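Print this message | E-mail this message to a friend

List: office-services-discuss
Subject: Re: Matura trial, what we're told it will change
From: Fernanda Teixeira
Sunday

Radu Dobre wrote:

> The Čierny people have finished their first stretch with the robot and the
> short version is that it can open a cupboard, take things out and put
> things in. Matura goes to the other floors in October if the site leads
> don't object. Nobody's hours are being cut. What changes is that the
> fetching and putting away goes to the machine and the staff get 5 hours a
> week back for "higher value tasks". I'd like comments from anyone who does
> this work now, good or bad.
> Radu

Radu, you asked for bad as well as good, so you're getting mostly bad.

I do this work now. I went over to Čierny and stood by the desks for a morning. I'll put my points in order so that people can answer them one at a time.

1. The cupboards. Ours have locks, and half the job is knowing who holds the key and who will be cross if you go in without asking. A swung-open door with a binder on the shelf is the easy bit. I'd want to see Matura deal with a door that sticks, or with a shelf where three departments have been shoving things in since the last move.

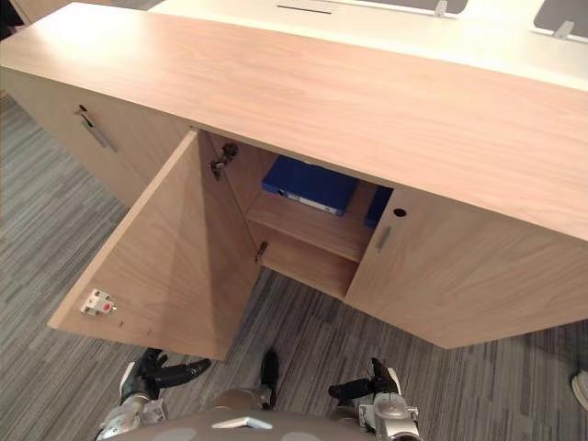 2. The 5 hours. Where does that figure come from? I asked Bogdan Lazăr and he said it was worked out from the number of trips to the cupboards. Fine, but a trip isn't only a trip. I go to fetch a binder and on the way I hear that the printer's out, that somebody's starting on the fourth floor and has no chair, that the box in the corridor is for Trotau and has been sitting there a week. None of that is in the sum. If I'm at my desk doing higher value tasks I won't hear any of it.

3. Big flat things. I'll give it this much, I didn't expect it to bother with the blue boards at all. I hate those boards. You need both arms and you can't see your feet. If it will really take them off us, day in day out, I'll stop grumbling about that part. But one board over one open cupboard doesn't tell me what happens when there's a stack of them to shift before nine and people trying to get to their desks.
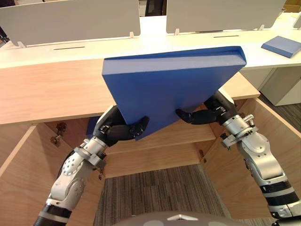

Fernanda Teixeira
Office services, Cemuvbridge

Sorry, my signature drops itself in wherever it likes. Carrying on.

4. Who looks after it? Lenuța Lazăr tells me she now spends part of her day clearing the floor before it moves and setting doors how it likes them. That's work. It's not in her job description and it isn't in your 5 hours either. I'd call it swapping one sort of fetching for another, and the new sort is duller. She used to decide what order to do things in. Now she waits.

5. Small parts. Relu Bogdan wants it to go on to fixings next, the nuts and screws and plates that we keep for repairing the desks. I do those by feel while I'm talking to somebody. I can find the right one in a tin without looking.

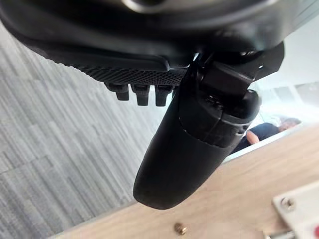

I'm not saying it can't be done. I'm saying that I've been asked to plan my October on the idea that it will be, and I haven't been shown a full day of it, start to finish, with the bad goes left in. Relu says there's a log of 500 attempts. Could we have that on the list please, all 500, and not the best of them?

And could someone write down, in plain words, that the hours stay as they are after the trial and not just during it? Radu, I believe you mean it. I'd still like it on paper before the other floors sign.

Fernanda

Contact the list owner | © Cemuvbridge staff lists | Back to top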